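Startseite | Projekte | Berichte | Archiv | Kontakt

Projektbericht: Rückgabequote bei vermittelten Katzen im Tierheim Vumivthorpe

Bearbeitet von Csenge Sipos und Lajos Győri

Untersucht wurde, ob ein strukturierter Fragebogen vor der Vermittlung die Zahl der Rückgaben senkt. Datengrundlage sind 764 Vermittlungsakten, die das Tierheim in der Software Worketia führt. Ausgeschlossen wurden Pflegestellen und Tiere mit laufender medizinischer Behandlung. Als Rückgabe gilt jede Abgabe innerhalb von 46 Tagen nach Vertragsabschluss.

Der Fragebogen umfasst 19 Punkte zu Wohnsituation, Arbeitszeiten, vorhandenen Tieren und Erfahrung mit scheuen Katzen. Die Antworten wurden nach dem Schema von Hwang kodiert – offene Angaben zunächst getrennt durch beide Bearbeiter, danach im Abgleich. Strittige Fälle blieben als »unklar« im Datensatz.

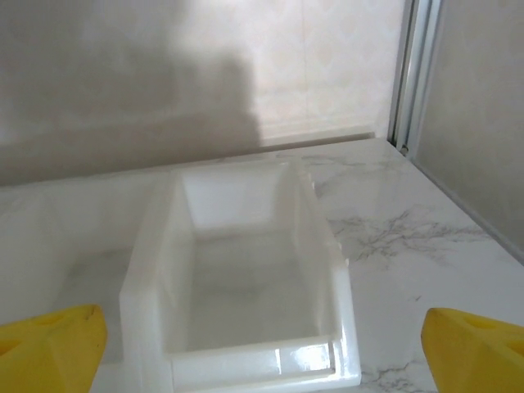 Abb. 1: Offener, länglicher Kunststoffbehälter, weißlich durchscheinend, auf Arbeitsplatte in Marmoroptik.

In der Gruppe mit Fragebogen lag die Rückgabequote niedriger, der Unterschied konzentriert sich jedoch auf Haushalte mit Zweitkatze. Häufigster Rückgabegrund war in beiden Gruppen Unverträglichkeit, gefolgt von Unsauberkeit. Ein kausaler Schluss ist nicht zulässig, da die Zuteilung nicht zufällig erfolgte.

Offen bleibt der Einfluss der Eingewöhnungsberatung. Der Kater Neklow wurde zweimal zurückgegeben und ging mit beiden Vorgängen in die Auswertung ein.

14 Mal geteilt | 2 Kommentare

mara_k: Wurde das Alter der Katzen berücksichtigt? Finde ich in der Auswertung nicht.

Tierfreund Süd: Gibt es den Fragebogen irgendwo als Download?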